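4. Where the utensils are kept

4.1 The holder on the table

In the homes we visited in Budov, the kitchen is narrow and the counter is short. A rice cooker or a kettle takes up one end of it and the drying rack takes up the other, and what is left between them is the work surface. Tools with long handles do not fit well in these kitchens. Most of the drawers are shallow, and a ladle or a pair of cooking chopsticks has to go in at an angle or stay out.

Of the 34 households in the study, most kept at least one upright holder for these tools. We had expected to find it next to the stove. Often it was on the dining table, a few steps outside the kitchen door, and it held cooking tools and eating tools together. In the home we call Home 4, the holder has a thin divider inside and stands on a gray checked tablecloth printed with stars. The table serves as a second counter in this home, and food is prepared there as well as eaten.

We use "holder" for any open container in which utensils stand with their handles up. Trays and lidded boxes were recorded on a separate sheet and are covered in Section 5. 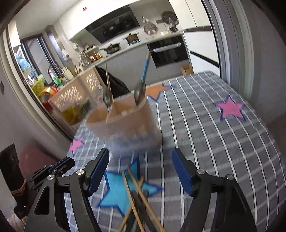 Why do people keep cooking tools on the table when there is a kitchen next to it?
Mainly to save trips. In the interviews, people said that they stir, serve and eat within reach of the same seat, and that a tool put away in the kitchen has to be fetched again before the meal is over.

Chopsticks need a word of their own. They are the tools most often found lying beside a holder instead of in it, and they are the ones people are least bothered about. Spoons and ladles get put back early, probably because they roll or leave a mark on the cloth. Chopsticks lie flat and stay where they are put. Several people told us that they leave them out on purpose until the whole set has been matched up, and then put them away in one go. In the visit notes we recorded loose chopsticks as "in use" if a meal was less than an hour away in either direction and as "out" if it was not. The distinction is rough, and two of the visits could not be coded either way.

4.2 What goes into a holder

We asked each household to empty its main holder and put everything back as they normally would. Across the study this gave us 117 utensils. The coding follows the Tierney sheet, which sorts tools by the length of the handle and the width of the head. We made one change to it. The original sheet treats cooking chopsticks as a pair, and we entered each stick separately, because in practice they were often stored apart.

Order mattered more than we had thought it would. People who began with the wide tools, such as slotted turners, had little trouble with the rest. People who began with the chopsticks had to take some of them out again to make room. A wide head going down into a divided holder takes most of one side, and thin sticks can be slid in next to it later. The other way around, the head catches on the sticks and pushes them toward the rim.
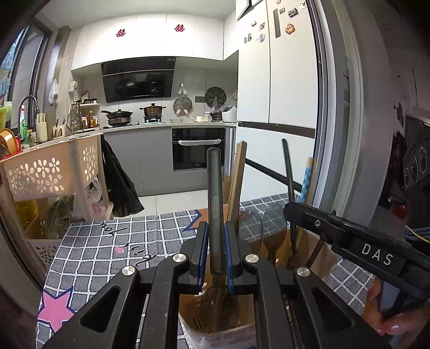
Adwoa Laryea

The direction of the tool was the other thing we noted. Turners and slotted tools were usually put in head down, so that the handle is what a person reaches for. Metal spoons were often put in with the bowl up. When asked, people gave different accounts of this. Some said that the bowl dries better in the open. Others said that they want to see which spoon it is - a serving spoon and a soup spoon have much the same handle - and a few had never thought about it. We found no household that put every tool in the same way up.

Chopsticks kept in a paper or plastic sleeve are a small special case. The sleeve makes the sticks thicker, which helps them stand, but it also takes up room that a divided holder does not have to spare. In homes that kept the sleeve on, the sleeved sticks were nearly always the last thing to go in, and they tended to lean.

4.3 Height and stability

A full holder is much taller than an empty one. Long chopsticks can stand well above everything else, and they are what a sleeve or an elbow will catch first. On a bare tabletop a light plastic holder slides when it is knocked. On a tablecloth it is more likely to pull the cloth along with it, or to tip if the cloth is wrinkled. People knew this about their own tables. Many of them held the holder with one hand while taking a tool out with the other, including those who said that it never fell over.

Moving the holder is a separate action from filling it, and we coded it as such. People who moved a full holder took it by the body, low down, with the tools still standing inside. Nobody in the Hernura pilot lifted it by the rim, and only a few did in the main study. Holders with small drain holes in the side gave no trouble in the hand, although two people said the holes were hard to clean.

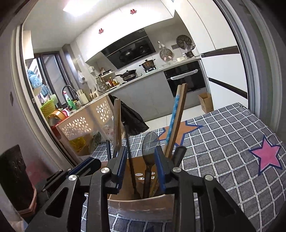 Figure 2. Utensil holder with wooden chopsticks and a metal spoon standing in it, on the dining table. Kitchen behind.

Figure 2 shows the mix that was most common in the study, with wood and metal in the same container and handles of several lengths. The spoon has its bowl up and a worn surface. Worn spoons turned up in many of the holders. When we asked why they had not been replaced, the usual reply was that the newer ones were kept for guests.

The tools that people named as the ones they used most were not always the easiest to reach. In several homes the favorite was at the back or under the lean of a longer stick, and the person took hold of it without looking. We take this as a sign that the place in the holder is learned along with the tool. It would also explain why people disliked it when a visitor did the putting away, a complaint that came up again in the January interviews.

All entries were checked in Ploltix against the visit notes, and the sheet was closed on Oct 1, 2026. Later corrections are listed in the appendix.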